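Movie Night at Home: Setup Tips

Start with the light. Turn off any lamp that shines on the screen and leave one on behind it. Comedies with a lot of daytime scenes can take a brighter room than thrillers can.

Check the running time before you pick. A film of 98 minutes that starts at 8 p.m. leaves time to talk afterward. One of 191 minutes needs a break, so choose the spot ahead of time -- a change of location in the story works well.

Make the popcorn last. Salt it while it is hot and use a wide bowl.
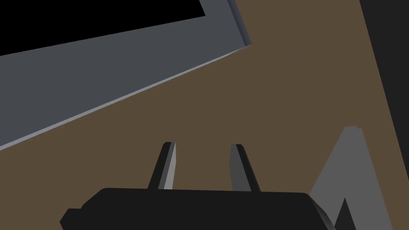 Trí Châu writes that subtitles should be tested on the opening scene, with everyone in their seats, and that yellow text is easier to read from the back than white.

If dialogue is hard to hear, turn the bass down first. Many sets also have a voice setting in the sound menu. Soundbars should sit clear of the shelf edge, with nothing in front of them.

Wipe the screen with a dry microfiber cloth before guests come. Do not spray cleaner on it.

Keep discs upright in their cases, away from the heater. I have 334 of them and file by title, with sequels kept together. 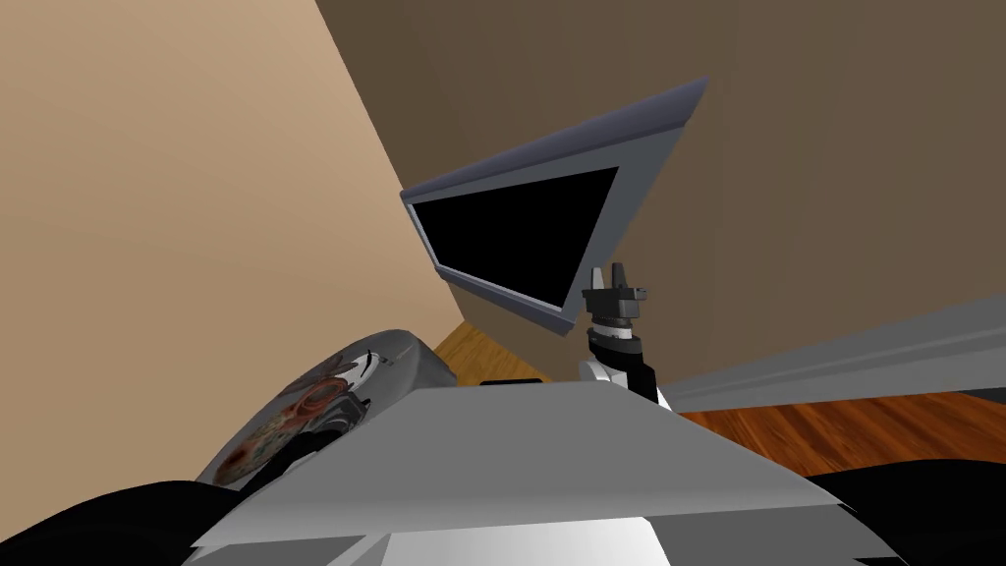 A monitor with a dark screen.

For a group of 5 or more, let each person name one film and draw from a bowl. Put the losing slips in an envelope for next time.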